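Screw-lid jar

A screw-lid jar is a wide-mouthed container that is closed by a lid with a thread on its inner side. The thread of the lid runs along a matching thread on the neck of the jar, and by turning the lid the user presses it down against the rim. Jars of this type are used for food, creams, ointments, paints, spices, small hardware and many other goods. They differ from bottles mainly in the width of the opening, which is in most cases nearly as wide as the body, so that the content can be reached with a finger, a spoon or a spatula.

Contents
1 Name
2 Parts
3 History
4 Materials
5 Closing and opening
6 Small jars for creams and ointments
7 Household reuse
8 Collecting
9 See also

Name

In everyday English the words "jar", "pot" and "tub" are used for the same object with little order. In British shops a small jar for skin cream is often called a pot, while American sellers usually keep the word jar. In the packaging trade the closing part is called a closure or a cap, and the word lid is more usual among the public. A lid which needs only a part of a turn is called a lug cap or twist-off cap. It is counted by some authors as a separate family, as it holds by several short lugs and has no continuous thread.

Parts

The upper part of the jar, which carries the thread, is known as the finish. This word comes from the time when glass containers were blown by hand and the mouth was the last part to be made. Below the finish there may be a shoulder, although many low jars have straight walls and almost no shoulder. The base is often slightly hollow on the underside, so that the jar stands on a ring and does not rock.

The lid consists of a top panel and a skirt. The thread is on the inside of the skirt. The outside of the skirt may be smooth, or it may have fine vertical ribs that give a better grip. Inside the top panel lies a liner, a thin disk of foam, waxed card, rubber or plastic. The liner is the part that really makes the seal. A jar whose liner is lost can still be screwed shut firmly, but it will usually leak when it is laid on its side.

Some jars also have an inner disk, a loose plate of plastic with a small tab, which rests on the rim under the lid. It keeps the cream from touching the liner and is lifted out before use.

History

Containers with wide mouths are among the oldest objects made from clay, and for most of their history they were closed with cloth, leather, wood, cork or wax. Screw threads were known in antiquity and were used in presses, but it was difficult to form a regular thread on a vessel. Pewter and silver boxes with threaded lids were made by hand in Europe before the industrial period. They were expensive, and each lid fitted only its own box.

Threaded glass jars for general use became common in the second half of the nineteenth century. At first they served mostly for preserving fruit and vegetables at home. The lids were of zinc, and a rubber ring lay between the lid and the shoulder of the jar. Later the sealing point was moved from the shoulder to the rim, which made the form of the jar simpler and allowed a thinner lid.

Machine production changed the matter again in the early twentieth century. When the necks of jars came out of the molds with nearly equal dimensions, one lid could be used on any jar of the same size, and trade standards for neck widths and threads were agreed. Plastic lids followed between the wars, first in hard thermosetting resins, which were mostly dark in color. Light and flexible lids came into wide use after 1950.

A local example which is well documented is the works at Ladville. The Janssen pottery there produced ointment pots with flat loose covers, and changed to threaded glass jars after it was joined with a neighboring glasshouse. Its surviving order book has 893 entries, and the historian Beverley Bellamy has used it to follow how pharmacists moved slowly from one type to the other. According to her study, many customers ordered both kinds side by side for years, as the old pots could be covered with printed paper and string and so carried the name of the shop.

Materials

Glass is the traditional material for the body. It does not take up odors, it can be boiled, and it can be melted again without much loss of quality. Its weak points are its weight and the fact that it breaks. Clear glass shows the content, while amber or blue glass gives some protection from light. A frosted surface is made by acid or by fine blasting, or it is imitated with a coating.

Plastic bodies are lighter and are preferred for travel and for bathrooms with hard floors. Polypropylene, PET and acrylic are the usual choices. Acrylic jars often have a double wall – an inner cup holds the product and the outer wall gives the jar a thicker and heavier look. For this reason the outer size of a cosmetic jar tells little about how much it holds.
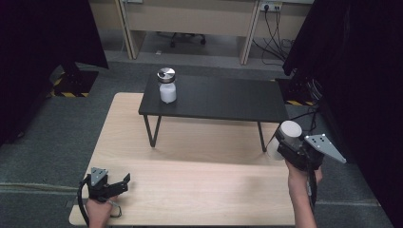 A small jar with a frosted white body and a silver-colored metal screw lid.

Metal lids are pressed from aluminum or from tin-coated steel. Aluminum is soft and easy to shape, and it does not rust, but its thread can be damaged when the lid is put on at an angle. Steel is stronger and is normal for food. It must be lacquered on the inner side, above all when the food is sour or salty. Lids of wood and bamboo are sold too, though in most of them the thread is in a plastic insert which is glued into the wood.

Closing and opening

The force that is needed to open a jar is always a compromise. A lid that is too loose may turn back during transport, and a lid that is too tight cannot be opened by a person with weak or painful hands. Producers therefore measure two values, the torque with which the lid is put on and the torque with which it comes off again. The second is as a rule lower than the first, and it changes during storage because the liner is slowly pressed flat.

With food jars that are closed hot, the cooling of the content produces a partial vacuum, and the pressure of the outside air holds the lid in addition to the thread. Such a jar gives a short sound when it is first opened. Jars for cream are normally filled without a vacuum.

A number of methods are used at home to loosen a lid:

Holding the lid with a rubber glove or a damp cloth.
Running warm water over a metal lid, which expands more than glass does.
Lifting the edge of a vacuum lid slightly with the handle of a spoon, so that air can enter.
Cleaning dried content from the thread after each use, which prevents the problem with sugar-rich foods.

The occupational therapist Dumisani Khumalo has compared lids of different diameters in his teaching work. He recommends ribbed skirts for small lids, and a wide flat top for larger ones, where the palm can also be used.

Small jars for creams and ointments

The smallest screw-lid jars hold 5 ml and are used for samples, lip balm and eye cream. Sizes up to 200 ml are common for body cream and hair products. Low and wide forms are preferred for thick preparations, because these do not flow and must be taken out by hand.

From the view of hygiene, an open jar is less favorable than a tube or a pump. Each time the lid is removed the whole surface of the product meets the air, and fingers can carry germs and water into it. Products in jars therefore often need a stronger preservative system, except where they contain no water. Many producers add a small spatula to the box. Dineo Botha, who edits the packaging handbook Pilta, writes that the spatula is usually lost within a few weeks – and that it should have a fixed place in the lid.

Household reuse

Empty jars are widely kept for storing buttons, screws, seeds and spices. The lid is normally the first part to fail. Liners of foam keep the smell of the former content, and washing in hot water can loosen the glue. A jar that once held a cosmetic product or a chemical should not be used for food.

In places with separate waste collection, lids and bodies are mostly put into different bins. Small jars can be lost in sorting plants, where they fall through the screens together with broken glass and other small pieces.

Collecting

Old screw-lid jars are collected for their color, their embossed lettering and their lids. Since glass survives much better than thin metal, a jar with its first lid usually brings a higher price than the jar alone. The private Broma collection, put together by Oğuzhan Erdem, is limited to pharmacy and cosmetic jars and has over 64 types of lid. A catalog with drawings by Thandeka Mabaso was issued in October 2025. It arranges the lids by thread and liner, and leaves the makers to an index.

See also

Bottle cap
Canning
Ointment
Packaging
Screw thread
Tamper-evident closure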